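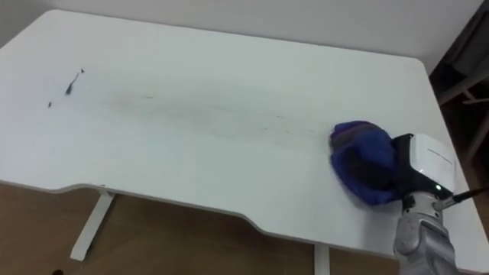

*A mark on a white desktop.*

The woman who runs the repairs counter at Tzanetos, a secondhand furniture shop on the Justton side of the river, has been buying and selling office desks for 22 years. She began in the warehouse, moved to deliveries and took over the buying when the shop grew into the unit next door. We spoke on a Saturday, before opening, in the back room where the kettle is.

Most of her stock comes from firms that are closing or moving to smaller premises. "They ring on a Thursday and want it all gone by the weekend," she said. "I ask how many flights of stairs there are before I ask what the desks look like."

She will not buy anything that has been stored in a garage. Damp gets into the edges, she said, and the board swells — after that there is little to be done except cut it down for shelving.

White desks sell fastest and cause the most complaints. "People see a mark and think the top is ruined. Nine times out of ten it's dirt. Warm water, a drop of washing-up liquid, a soft cloth, then dry it. They come in having already gone at it with a scouring pad, and then it really is ruined, because the shine's gone in that one patch."

What about pen? "Biro is harder. I leave biro for last."

Prices have fallen since she started. Large corner desks used to be the first things out of the door, and now she keeps no more than four on the floor at once. Customers want something that fits in a bedroom. Many of them measure the wall and forget the chair. "You need room to push back and stand up. I had a man from Flaltport bring the same desk back twice. The second time I lent him a tape measure."

The shop used to offer a collection service across the county, but fuel and parking put a stop to that. The van now goes no further than 13 miles, and anyone beyond that has to arrange their own transport. She is not sorry. Long runs meant early starts, and two people were needed on every one.

I asked whether she had kept any of the desks for herself. She has one, an old oak thing with six drawers, which she bought in her first year and has never managed to get up the stairs at home. It stands in the hall with the post on it.

"One drawer sticks in wet weather," she said. "I've fixed hundreds of other people's. I'll get to it."

She expects a big clearance in May, when an insurance office is due to leave Fokance House. She has been to see it already. The chairs are poor, she said, but the filing cabinets are good, and the lift works.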